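The Second Arm

Wednesday, ten to six. Budget form due at six. Mamo typing with two fingers, coat on.

"One arm or two?"

"Two," Briggs said. "Leitner want 200 a month for each. Plus 30 for the pads."

"What pads?"

"Finger pads. They wear."

He put 30. Deleted it. Put it back.

"Dutlow will say one. Dutlow always says one. Why two – what do I write?"

She looked over at the table. Ketchup, strawberry, the green plate. A whole July of this, and still the box on the form said REASON FOR PURCHSE and nothing in it.
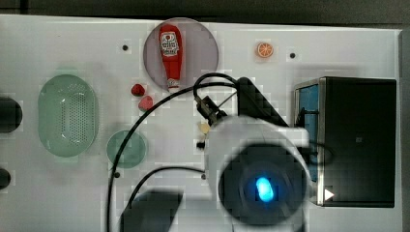

The table at Skukari, ketchup on its plate.

"Write that it's slow," she said.

"Slow sounds like a fault."

"Write that it's careful, then. Two carefuls make a quick."

"Is that true?"

"No idea. Type."

He typed. Four minutes left. The lift groaned somewhere – Dutlow, probly, coming down early to say one.

"Could lease the second. 100 down."

"And if they take it back?"

Neither of them liked that. She went and stood by the bowl, by the daft yellow banana, and didn't touch anything.

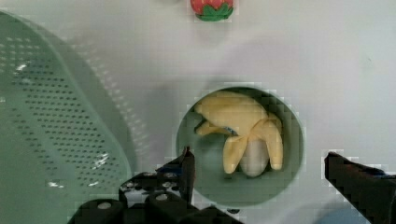

Bukola Briggs
Fiction editor, Flirnar

"Put two," she said.

He put two. Pressed send with his coat sleeve, more or less. Then the door.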